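Returnable Containers at the Thursday Market: Notes After One Season

When Gedach agreed to supply our stallholders with returnable soup containers, I undertook to record the results on this blog. The season has now closed and the figures have been settled with the supplier.

We began with 35 stalls. Each received a starting allotment of containers and lids, together with a printed card setting out the deposit of $2 and the return points. Customers were free to bring containers back to any participating stall, whether or not they had bought their meal there.
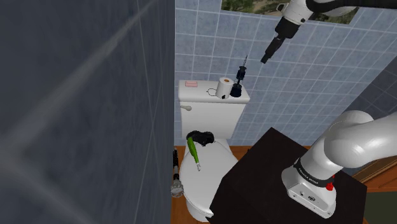 Ballarat, February

Over the season 2587 containers were issued. Returns were slow in the opening weeks and improved once a second drop-off point was placed beside the tram stop. Roughly 60 per cent now come back within a fortnight. The remainder return late or are written off against the deposit.

Washing has been the greater difficulty. The Skolten racks specified in the original agreement did not suit the shallow lids, which tipped over and held water. Jawad Cheema arranged for a set of Kuker racks on loan, and these have been kept. Stallholders are reminded that lids must be stacked separately from bowls, and that cracked items should go in the grey tub for credit.

Several readers have written to ask about cold drinks. The present containers are not intended for them, and the compostable cups remain in use at the juice and coffee stalls. Yeison Villanueva has obtained a quotation from Venkataraman for a returnable tumbler – the price is higher than I had hoped, chiefly on account of the printing. A plain version without the market's colours has been requested.

Stallholders wishing to take part next season should hand in their forms at the information desk before trading begins.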